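I have been going to charity games for most of my adult life, and I'm going to say something that will get me a few cold looks at the rink. We should stop raffling off the good seats, and we should stop letting the biggest donor drop the puck. There, I said it. (Please still save me a hot chocolate.)
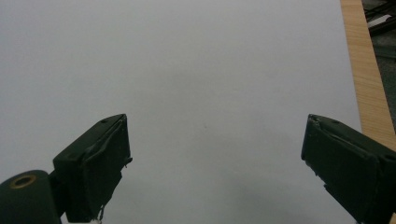 **TULTITSTEAD, June 21, 2023** -- It's summer, the ice is out, and this is the only time of year anybody will argue with me about hockey fundraisers without one eye on the schedule, so let's do it now. The next benefit game is in October against Irbridge, and planning is already underway, meaning there's a sign-up sheet and a lot of strong feelings.

Let me start with last year's game, because it was great and I don't want anyone thinking I'm a grump. We had 742 people in the building. The junior team played the alumni, the alumni played about as well as you'd guess, and my brother-in-law fell over during the anthem and got a bigger cheer than either goalie. I loved every minute of it. I lost my voice and spent way too much on tickets for a cooler I did not win.

But I was sitting up in the corner behind a family of six, and all evening the kids kept asking when they'd get to go down by the glass. The answer was never. The glass seats were a raffle prize, they went to people who'd bought whole rolls of tickets, and by the second period half of those people were upstairs at the bar. So you had a row of empty seats in the best spot in the house and a bunch of eight-year-olds up in the corner standing on tiptoe. That bugs me! It bugged me then and it's still bugging me in June.

The argument on the other side is money, and it's a fair argument. The seat raffle brought in more than $2000 last year. That pays for a lot of loaner skates. I've had this out with Krešimir Obradović, who runs the bench for the alumni and has a way of folding his arms while you talk, and he says if you give away the one thing people will pay for, you'd better have something else to sell. Fine. He's right that it has to come from somewhere.

So sell something else. Sell the alumni! Let people bid to pick the lines. Let them bid to make the captain wear a ridiculous helmet for a period. Qaisi did a version of this at their spring game, where you could pay $5 to send any player to the penalty box for a minute, and they had a line at the table all night long. One poor defenseman barely played. I'd have emptied my wallet for that, and I'd have been laughing while I did it, and not one kid would've lost a seat over it.

As for the puck drop -- look, I know it's a courtesy. Somebody writes a nice check, they get to walk out on the carpet and wave. Vesum has done it three years in a row and they've been good to us, and I'm not trying to run anybody off. Put their name on the boards, put it on the program, thank them over the loudspeaker until they're sick of it. But the person standing at center ice should be somebody the game is for. Last year that was a first-year skater in borrowed gear, and she watched the ceremony from the tunnel. I think she'd have remembered it a lot longer than the guy in the overcoat did.

I've heard people say the fans don't care who drops it, they just want the game to start. Maybe so. I was a kid once in a cold building, though, and I can still tell you who dropped the puck at the first game my dad took me to. It was our mailman's son. I was jealous for a year.
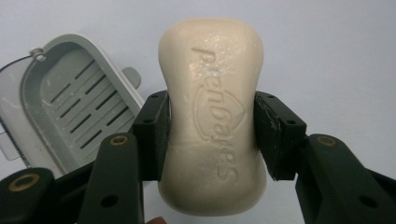
**So would the kids get in free by the glass?**

Kids 12 and under would, with one adult each, in the 204 seats closest to the ice on the home side, and everyone else would pay the regular price and sit wherever they like.

That's my whole proposal, and I've already put it in the box by the skate counter. It's possible I'll get voted down. It happened with the organ music and I survived, though I maintain the organ music was a good idea and I'd bring it up again if anyone gave me an opening.

If you feel the other way, come find me before the October game. I'll be in the corner, same row as last year, and I'm happy to argue through both intermissions as long as you don't block my view of the power play.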